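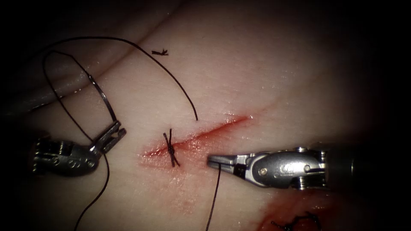 We drove up to Zinstead for the open day at the Baltov skills lab, and I'm so glad we did, even with the 67 steps from the parking lot (my knees have opinions!). The suturing room was the one I'd come for. I sew quilts, and I wanted to see how the stitches compare.
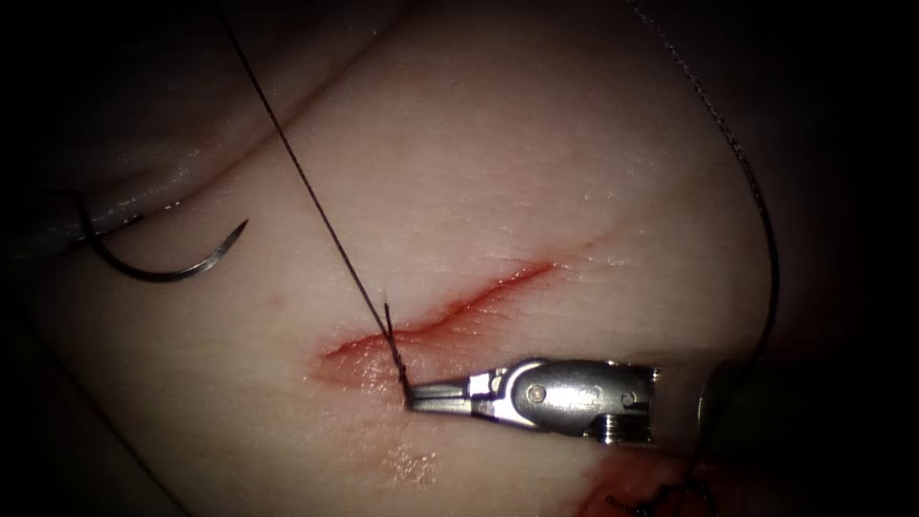
Page last changed: 6/15/25

The practice pads are pale and soft, with a straight red cut across them, and they glisten so much that I felt a little queasy for a minute. The thread is black, and it shows up beautifully against the pad. The knot is made by wrapping the thread around the jaw of one instrument,

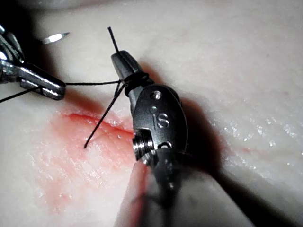 a little like winding a French knot around a needle, and then the loops get drawn down snug over the cut. Each stitch is tied on its own and the tails are trimmed short. My grandmother would have approved!
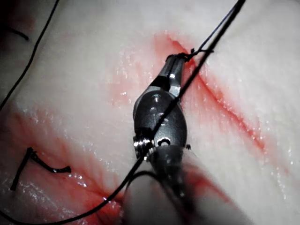

Sangkhawat
Travel writer and Sunday quilter

Lunch was soup and rye bread in the Likov Hall next door, with about 300 visitors in line. They run another open day in January, so wear warm socks.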